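4.2 What the members told me about sharing the water

I should say up front that I went into the interviews expecting people to complain about the queue. Skendale runs two ski boats off a single jetty, and on a warm morning in August the wait gets long enough that folks bring folding chairs and a cooler. I sat there with my notebook and hardly heard a grumble! What came up over and over was the booking sheet, and who gets to write on it first.

The survey (276 replies, after I threw out the blank ones) points the same way. Members who ski before 8 in the morning rated the club as fair far more often than the after-work crowd did, even at Malau, where both groups wait the same time on paper. Cremilda Fontes, who coded the open answers with me, thinks the early skiers mostly know each other and swap slots by text, so a lost turn gets paid back later in the week. I think she's right, although we argued over it for most of October.

Vasconcelos is the odd one out of our 4 clubs. They dropped booking altogether and went to first come, first served, and the slalom skiers hated it for a season (one of them told me so at length, in a wetsuit, dripping on my consent forms). Trullier tried a mix of the two, and I'll come back to that in Section 5, with the fuel costs. 

Figure 2. Wooden post and small box with its glass-paneled lid raised.
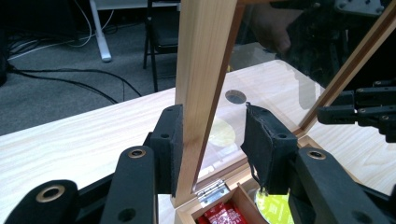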